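4.3 When the hand believes it is holding something

Of all the faults we logged on the shelf-tidying task, the one we came to care about most was also the quietest. The controller reports a good grasp, the arm lifts, the policy moves on to the next step, and the item is still on the shelf. We call this a phantom grasp. It raises no alarm and trips no limit, and for the first month of the study it sat in our logs disguised as success.

We ran 2,880 pick attempts on the Utness rig, spread over snack bags, boxes and bottled drinks. The onboard grasp check passed 1,917 of them. When Lucie Pelletier went back through the recordings and marked each of those by eye, 294 turned out to have nothing in the hand at the moment the check passed. That number delighted us more than it should have! A fault that happens this often is a fault you can study, and we had recordings of every one.

The cause took longer to find than the fault itself. The Stolis grasp check combines two signals: the current drawn by the finger motors and the gap left between the fingers once they stop closing. If the current rises while the gap is still open, the check says that something is held. With a box this works beautifully. With a crisp bag it depends on what the fingers have met. A bag pressed against its neighbours, or against the back wall, pushes back on the fingers just as firmly as a bag that is properly pinched. Both signals look right. Then the arm lifts, the pressure goes away, and the foil slides out.

Châu Doãn suggested looking at the time between contact and lift, and this is where things became interesting. In real grasps the motor current settles to a steady level soon after contact. In phantom grasps on bags it keeps creeping, because the air inside the packet is still moving about. The creep is small and easily lost in the noise, but once we had lined up all the recordings on the moment of first contact it stood out so clearly that Cameron Donnelly printed the plot and pinned it above the bench.

Bottles failed in a different manner. They are stiff, so there is no creep to find. The trouble came when a finger landed on the clear front panel of the shelf and the bottle stood just behind it. The hand closed on the plastic, felt a firm object, and passed its own check. In the worst of these cases the arm then tried to lift the panel, and with it the shelf. The force limit at the wrist stopped the arm each time, and no one was within reach, but we treat these events as safety matters and report them apart from the others. A person leaning in to straighten the shelf from the other side would have had very little warning.

We should also be frank about a mistake of our own. The depth map was filtered to remove thin, see-through surfaces, a choice made early on to get rid of false returns from glossy wrappers. It did that job well. It also removed the front panels from the planner's view of the world, so that as far as the arm knew there was open air in front of the bottles. Darcy Ouellet found this by switching the filter off for an afternoon and watching the planned paths change shape on the screen.

Figure 7 shows the middle tier during the mixed-stock trials, with crisp bags to the left, green bottles behind the clear panel to the right, and baskets at the foot of the shelf.
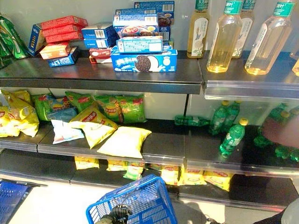 Two changes followed. The first is a short pause after contact, during which the controller watches for creep in the motor current and refuses to lift until it has settled. The second is a small test lift — just enough to take the weight — after which the finger gap is read again. A bag that was only being pressed against its neighbours lets the fingers close further at this point, and the attempt is marked as failed before the policy can build on it. For the panels we gave up on sensing altogether and drew them into the planner's map by hand, one for each shelf. It is an unglamorous fix, and it has to be redone whenever a shelf is moved, but it puts the obstacle back where the arm can take account of it.

The test lift does bring a new weakness. On tightly packed boxes the item can stay wedged, so the gap does not change and the check passes for the wrong reason. Huguette Beaudoin is now looking at whether a slight twist of the wrist would tell the two cases apart, and her early recordings from the Ilgate shelves are very promising for boxes lying flat. Upright boxes remain open, and we return to them in Section 5.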